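The Green Shirt

Kofi Essien did not believe in folding. He had said so to his sister, to the woman who ran the Kusthorpe exchange, and once, late at night, to a dog. A shirt went in a drawer, the drawer closed, and whatever happened in there was the shirt's own affair.

So when the exchange put him on the folding table for May, he assumed somebody was making a point.

"It's one table," said Mrs. Baidoo. "It's white. You'll see the dirt before it gets on anything."

He could see the dirt already. Little dark specks, and scuffs that no amount of wiping had shifted. He doubted the wiping. He doubted the sheet of rules taped up by the door too, which said that a folded shirt was taken home twice as often as a heap. Who had measured that? When?

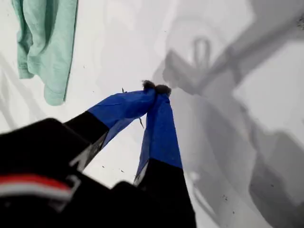
He picked lint for the first hour. Lint he could respect, up to a point. It was there or it wasn't. By lunch he had a gray wad of it in his pocket and a low opinion of sweaters.

The shirts came in a bin with a number on it, 411, which suggested there were four hundred and ten other bins. He had only ever seen six. Mrs. Baidoo said the numbers were from the Koleo warehouse and meant nothing, and he believed that more readily than anything else she'd told him.

The pale green one was near the bottom. It was small and soft and the color of toothpaste, and he knew it, or thought he did. His nephew had worn one like it the whole summer they all lived over the bakery. But there must be thousands of pale green shirts. Factories didn't make one and stop. He turned the collar over looking for a name and told himself he was looking for stains.

He folded it badly. He shook it out and folded it again, sides in, sleeve down along the edge, the way his sister used to do it with a phone pinched under her chin.

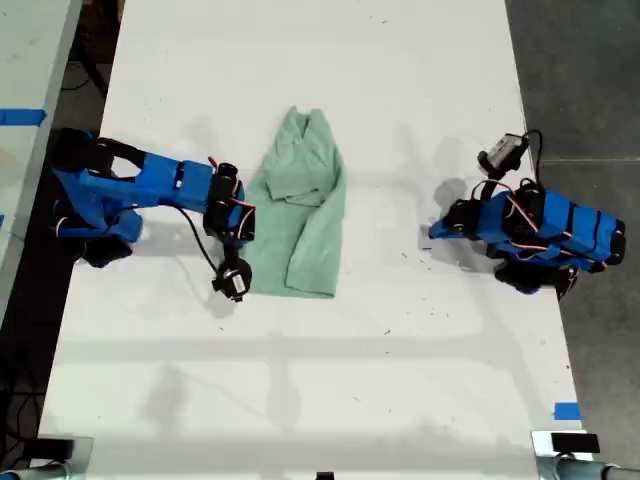

The bottom edge wouldn't come straight. He pressed it with his palm and it sprang back a little, as he had expected it to.

"That's nice," said Mrs. Baidoo, going by with a box.

"It's crooked."

"It's a shirt, Kofi."

He thought that was a weak argument. All the same, he didn't put it on the pile. He did the next one, a striped thing with no history, and the one after that, and the green shirt stayed where it was until nearly five, when a man came in with a little girl on his shoulders and asked if they had anything in her size.

Kofi said he doubted it. Then he held up the green one, and all his folding fell out of it at once.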